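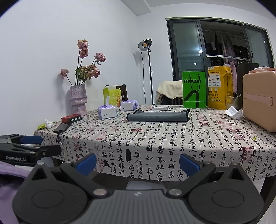
The Evaluation Office at Flekbridge received the two hand-held grippers in November, and assigned them to Mansa Tsikata for comparison under domestic conditions. The terms of reference ran to 13 pages. They required that each unit be used for 196 trials, on ordinary household objects, by an operator who had formed no prior opinion of either.

Ms. Tsikata had formed one by the second morning. The unit designated Grestent closed early. The unit designated Clistell closed when asked, but with a hesitation she found herself waiting for, as one waits for an elderly relative to finish a sentence. She recorded the first observation under Section 4. There was no section for the second.

The schedule began with cloth. A folded cloth was to be lifted, carried across the table and set down with its folds intact. Grestent completed the task in less time and lost the fold on most attempts. Clistell kept it. Tissue followed, and after tissue the handles of paper bags, and after the bags the long stems of dried roses, which the terms of reference classified as "rigid, slender, low value."

At trial 131 a petal came away. Ms. Tsikata stopped the clock and telephoned the Office.

"Is the petal part of the object?" she asked.

Heather Kinnear, who administered the schedule, consulted the Verhoeven protocol before replying. The protocol defined damage as any change that would cause the owner to decline the return of the object.

"Would the owner decline it?" Ms. Kinnear asked.

Ms. Tsikata considered the rose. It had been given to her, and she had kept it well past the point at which such things are usually kept.

"No," she said. "The owner would take it back."

"Then the trial is a success."

It was entered accordingly. The remaining trials were conducted at a reduced closing speed, a departure from procedure that Ms. Tsikata disclosed in a footnote and did not justify. Her report recommended Clistell for soft and slender goods, and made no recommendation as to the rest. The Office accepted it in full, with one amendment. In the table of objects, against the entry for roses, the words "low value" had been struck out in pencil, and initialed H.K.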